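Prüfbericht: Serviertablett aus Kunststoff, rot, mit umlaufend erhöhtem Rand

Die Beschaffungsstelle Stavthorpe hat das rote Kunststofftablett der Ausstattungslinie Aranda für den Einsatz in Gemeinschaftsküchen und betreuten Essbereichen bewertet. Gegenstand der Prüfung waren Handhabung, Reinigung, Standverhalten und die Eignung als gemeinsame Ablage für kleines Geschirr. Abtropfgestell und Nebenbehälter wurden mitbetrachtet, gehen jedoch nicht in die Gesamtnote ein.
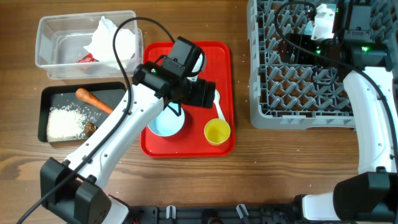 Stavthorpe, 27.12.25

Die Bewertung stützt sich auf eine Erprobung, die im April begonnen wurde und 247 Ausgabevorgänge umfasste. Das Tablett kam dabei auf Holztischen ohne Tischdecke zum Einsatz. Vergleichsmuster war ein flaches Tablett der Reihe Sekley, das bereits im Bestand geführt wird.

Raumangebot. Eine hellblaue Schale, ein kleiner gelber Becher und ein weißer Kunststofflöffel finden gemeinsam auf der Fläche Platz. Für eine Einzelportion ist dies nach Auffassung der Prüfstelle angemessen. Das Vergleichsmuster bot mehr Ablagefläche, beanspruchte am Tisch jedoch so viel Raum, dass ein Abtropfgestell kaum noch daneben abgestellt werden konnte.

Rand und Standverhalten. Der erhöhte, abgerundete Rand ist das wesentliche Merkmal des Produkts. Bei einer Beladung von 800 Gramm ließ sich das Tablett sicher mit beiden Händen tragen. Einhändiges Tragen wird nicht empfohlen. Der Rand hielt rollende Kleinteile in der Regel zurück, verhinderte aber erwartungsgemäß nicht, dass beim Umfüllen Reiskörner auf die Tischplatte gelangten. Wo regelmäßig mit Reis oder ähnlich feinkörnigen Lebensmitteln gearbeitet wird, sollte eine zusätzliche Unterlage vorgesehen werden. Das schwarze, rechteckige Tablett mit dunkelgrauer Fläche eignet sich hierfür gut; weiße Körner sind darauf leicht zu erkennen und lassen sich zügig zusammenschieben.

Farbe und Erkennbarkeit. Helles Besteck hebt sich vom roten Grund deutlich ab, was in Einrichtungen mit sehbeeinträchtigten Personen von Vorteil ist. Auch Rückstände fallen sofort auf. Die Prüfstelle wertet dies als Vorzug, weist aber darauf hin, dass das Tablett dadurch schneller ungepflegt wirkt als ein gemustertes Modell.
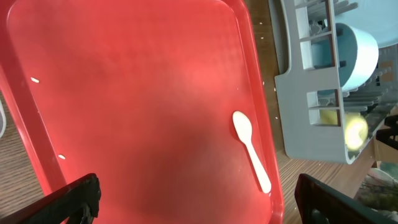 Löffel und einzelne Krümel auf der roten Tablettfläche

Reinigung. Die ebene Innenfläche lässt sich mit einem feuchten Papiertuch in einem Zug abwischen. Aufmerksamkeit verlangt der Übergang zum Rand, an dem sich feine Reste sammeln können. Nach jeweils 10 Einsätzen wurde eine gründliche Reinigung mit dem Spülmittel Detix vorgenommen; Verfärbungen wurden hierbei nicht festgestellt. Für gebrauchte Tücher hat sich ein oben offener, durchsichtiger Kunststoffbehälter bewährt, dessen Füllstand ohne Weiteres zu erkennen ist.

Abtropfgestell. Das graue Kunststoffgestell mit rasterförmig angeordneten, schrägen Zinken nimmt Schalen zuverlässig auf. Kleine Becher standen in der Erprobung weniger stabil und mussten gelegentlich neu ausgerichtet werden. Einzelne Löffel gehören in einen gesonderten Besteckbehälter, der dem Gestell nicht beiliegt.

Gesamturteil. Das Tablett erhält die Note »gut« und wird zur Beschaffung in Gebinden zu 6 Stück freigegeben. Abzüge ergaben sich aus den fehlenden Griffmulden und dem erhöhten Reinigungsaufwand am Rand. Bestellungen sind unter Angabe der Kostenstelle an die Beschaffungsstelle Stavthorpe zu richten. Restbestände der Reihe Sekley können bis zu ihrer Aussonderung weiterverwendet werden.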